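Household Robotics: Where the Work Stands
From the newsletter of the Ankrah Institute for Domestic Automation, July 2023

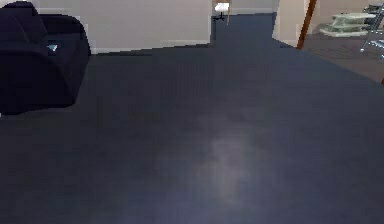 Members have written to the Institute in growing numbers to ask when a machine will be able to keep an ordinary home in order. The question is fair, and it deserves a fuller answer than the short replies our office has been able to send. This item reports on the first stage of the Jorkandale program, which studies household chores in simulated rooms before any of them is attempted in a real one.

The program is led by Akash Kashyap, with Nizar Haddadin responsible for the test rooms and the scoring. It began in April with a narrow purpose. We wished to learn which parts of a simple tidying errand a current control system can carry out without help, and which parts still call for a person to step in. The errand is easy to state. The machine starts in one room, goes to another, finds an item, picks it up, brings it back, and puts it where it was told to. Most adults would do this while thinking of something else.

Why simulated rooms

The rooms used in this stage are computer models. They have walls, door frames, carpets and furniture, and they are built to resemble the kind of interior a household machine would have to live with. A simulated room can be reset in an instant to the same starting condition, which no real room can. It also allows mistakes to be made cheaply. During the first stage the simulated machine drove into door frames and dropped what it was carrying, and no furniture was harmed.

The method has limits, and readers should keep them in mind. A modeled carpet does not bunch up under a wheel. A modeled cup weighs what the file says it weighs. Light falls in a regular way, and surfaces are simpler and coarser than the ones in our homes. A good score in simulation tells us that a system has a chance in a real room. A poor score tells us rather more, as a system that cannot manage the simple version is unlikely to manage the hard one.

What was tested

The first stage comprised 3,978 trial runs, spread over 316 room layouts. Each layout had its own arrangement of rooms, passages and furniture. Four errands were used. The first was travel only: leave one room, enter a named second room, and stop. The second was to find a named item and stop within reach of it. The third was to pick the item up. The fourth was the whole errand, with the item carried back and set down on a named surface.

Two control systems were compared. The first, called Laltlow in our reports, draws up a map as it moves and plans its path from that map. The second, called Plaklow, was trained on a large number of earlier runs and chooses each movement directly from what its camera view contains. Both were given the same body, the same arm and the same time allowance for each errand.

Travel between rooms

Travel was the most successful of the four errands, and the Institute is content to say that it is close to a solved problem in simulation. Both systems crossed open carpet without difficulty. Both passed through most doorways at the first attempt.

The failures that did occur were concentrated at places where a person would scarcely notice any difficulty. Changes in floor covering were one of these. Where a dark carpet met a lighter floor, Plaklow sometimes slowed or halted, and on review it seemed to be treating the line between the two as an obstacle or a step. Laltlow did not share this fault, but it had one of its own. Where two openings stood side by side, with only a narrow section of wall between them, it was apt to merge them on its map and then plan a path through the wall. It would stop, redraw the map, and quite often make the same error again.

Faint patches of light on the floor also had an effect. Plaklow went around them in a number of runs, at a cost of time but with no other harm. Mr. Haddadin's group has since added more varied lighting to the training rooms.

Finding things

Finding a large item, such as a chair, was handled well by both systems. Small items were a different matter. A card or a remote control left on a seat was passed by repeatedly, even when it stood out clearly against the fabric. In the simulated rooms a small item may be drawn with very few points of color, and at a distance it can be hard for anyone to say what it is. A person deals with this by walking over for a closer look. Laltlow has no rule that tells it to do so. Plaklow approached doubtful items in some runs, though we could not find a pattern in when it chose to.

Shelving presented another problem. Open shelves with glass or pale surfaces were often misjudged in depth, so that the machine believed the front edge to be farther away than it was. Thin metal legs and bars gave similar trouble. Neither system could be relied upon to keep its arm clear of them. These are common features of household furniture, and we regard this as one of the more serious findings of the stage.

Picking up and setting down

The third and fourth errands produced the weakest results. Soft seats with rounded arms make an awkward setting for a grasp, and the approach from the side, which both systems preferred, was frequently blocked by the chair itself. Flat items were harder than tall ones. A card lying flush on a cushion offers no edge to take hold of, and the usual human answer, which is to slide it or pinch the cushion a little, was not within the ability of either system.

When an item had been picked up, the journey back was usually completed. Setting it down again was better than we had expected on wide, level surfaces and poor on shelves. In several runs the item was released slightly above the shelf and fell. The scoring rules count this as a failure unless the item comes to rest on the correct level. Dr. Kashyap has proposed a stricter rule for the next stage, under which any drop is a failure wherever the item lands. The proposal has been accepted.

What members may reasonably expect

The Institute is often asked for a date, and we do not think it responsible to give one. We can, however, offer a view on the kinds of chores that are nearer and those that are farther off.

Chores done on the floor are nearest. Floor cleaning machines have been in homes for years, and the results on travel suggest that a machine able to move freely among all the rooms on one level, and to be told which room to visit, is a realistic prospect. Checking chores come next. A machine could be sent to see whether a door is closed or whether a room has been cleared, and could send back a picture for a person to judge.

Fetching a known item from a known place is possible under favorable conditions, above all when the item is of a convenient shape and the surface is open. General tidying is a good deal farther off. To tidy a room the machine must decide what belongs where, and that decision depends on the habits of the household -- a matter on which our present systems have no information at all. Laundry, dishes and the making of beds were outside the scope of this stage, and we offer no finding on them.

Members considering a purchase are advised to ask the seller which chores the machine performs without supervision, in what kind of rooms it was tested, and what it does when it fails. The last point is frequently left out of printed material. A machine that stops and waits may be a nuisance. A machine that continues with its arm extended is a hazard, particularly in a home with small children or older residents.

Next stage

The second stage will retain the four errands and the existing layouts. It will add three conditions: furniture moved between runs, doors left partly open, and items placed on soft surfaces in every trial. A small number of errands will then be repeated in a furnished test apartment at the Institute, using a real machine of the same dimensions as the simulated one. The comparison between the two sets of results will be published in full, including the runs that were abandoned.

Members who wish to receive the technical report on the first stage may request a copy from the Institute's office. Requests should state whether the printed or the electronic version is preferred. Questions on the scoring rules should be marked for the attention of Mr. Haddadin.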